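Karkelley Clothes Rack with Base Tray

A small wooden clothes rack for a bedroom corner, a hallway or a shop counter. Hang shirts and light jackets from the rail and use the tray underneath for folded things, scarves or whatever came off last. The tray is 27 cm deep – enough for 3 folded sweaters side by side.

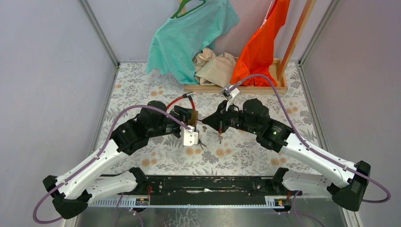 Karkelley rack with a turquoise t-shirt on a green hanger. Hangers sold separately.

The wood is left with a plain oil finish. Wipe it with a dry cloth and oil it again once a year if the room is heated. Maximum load on the rail is 13 kg, spread evenly. Please don't hang heavy winter coats all on one side.

Comes flat in one box with screws and a hex key. Spare screws and replacement trays can be ordered from Gemum under part number 400.

Matching items: Branduvex shoe bench, Rothe wall hooks.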